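Stemano support desk
Ticket 369: wrist camera picture soft at close range, gripper stops short of the figure
Cell: Kenix arm, bench 2. Status: closed
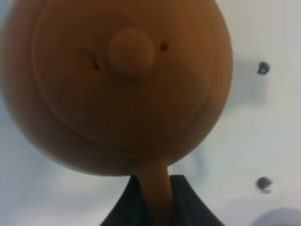
Does the hand-eye calibration have to be repeated after the wrist camera is taken off and put back on the same bracket?
It has to be repeated every time, also when the same screws and the same holes are used. A very small turn of the bracket gives a visible error at the fingertips.

Opened by Ilse Ackermann, 24 April 2020

Problem as reported
The arm goes to the figure with the round orange-brown head and the dark collar, but it stops before the fingers are at the right place for closing. If I move it by hand in the same direction, the grip is good. From the higher viewing position the picture is sharp. When the camera is very close, the background becomes blurred and most of the head also. The nose and the small dark eye on the right are still the best part. The program looks for the outer edge of the head, and there the picture is soft.

What I did before writing
Restarted the controller and the camera. No change.
Cleaned the lens with the dry cloth from the Tiedemann kit. No change.
Lowered the speed for the last part of the path. The arm stops at the same wrong place, only later.

Reply from support
Thank you for the clear report. Please answer these points before you change anything more:
Was the camera or its bracket removed since September?
Is the focus ring locked with the small screw?
Is the exposure set to automatic or to a fixed value?
Please do not correct the stop position in the program for now. It would hide the error and come back with the next part.

Ilse Ackermann
The bracket was removed when we changed the cable. It was put back by the day shift and the calibration was not done again. I did not know this when I opened the ticket. The focus ring has its screw, but I could turn the ring with two fingers, so it was not locked. Exposure is automatic.

Reply from support
Then we have two faults and I would take them in this order.
1. Move the arm to the viewing height which the program uses for finding the edge. Set the focus there, not at the lowest point. Lock the screw.
2. Set the exposure to fixed, value 3000. The surface behind the figure is very light and the automatic setting can react to it.
3. Run the hand-eye calibration with the Stusetti plate. Take 7 positions and tilt the wrist in each one. If all positions are flat, the result looks good on the screen but it is weak in depth.
4. Save under a new name and keep the old file.

Ilse Ackermann
Steps 1 and 2 are done. In step 3 the software refused the first run with the message "plate not found" in one position. The lamp was giving a reflection on the plate there. I turned the lamp away and repeated the complete run, and it was accepted.

After this I sent the arm to the figure again at low speed. It stopped at the correct place and the fingers closed on the head without pushing it. At the lowest point the picture is still soft, but the edge is now measured from the viewing height, so this does not disturb us.

One question is left. May we put paint on the focus screw, so that one can see if it was moved?

Reply from support
Yes, a small line over the screw and the ring is fine. Keep the paint away from the front glass. Please also write on the cable change sheet that the calibration must follow.

Ilse Ackermann
Line is painted, sheet is changed. You can close the ticket.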